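Print | E-mail this page

Open Day at the Cornamard Robot Lab: Your Questions

When is it?
Sunday, January 9, 2022. Doors open at 10 and you can wander in whenever you like. If you miss it, we do it all again in June!

Do I need to book?
Only for the group tours, which take up to 48 people. Write to Marisol Aguirre at the front desk.

What will I see?
Two-arm robots working with ordinary household stuff: bags, spoons, boxes. Soft things are our favorite (and the hardest), so we spend most of the demo on them. A fabric bag never lies the same way twice, and watching a gripper go after a handle is way more gripping than it sounds.

Can my kids come?
Please bring them! They ask the best questions of anyone. 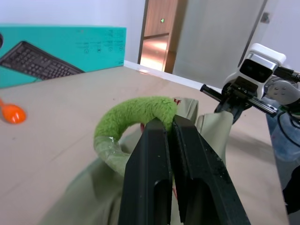
How long is the demo?
Plan on half an hour, plus time to chat with the Clultanon team afterward. They love to talk shop and will happily go on until closing.

Can I take pictures?
Yes, as many as you want. Just stay behind the yellow line while the arms are moving.

Where do I park?
In the Cirnitz lot, next to the side entrance.

Print | E-mail this page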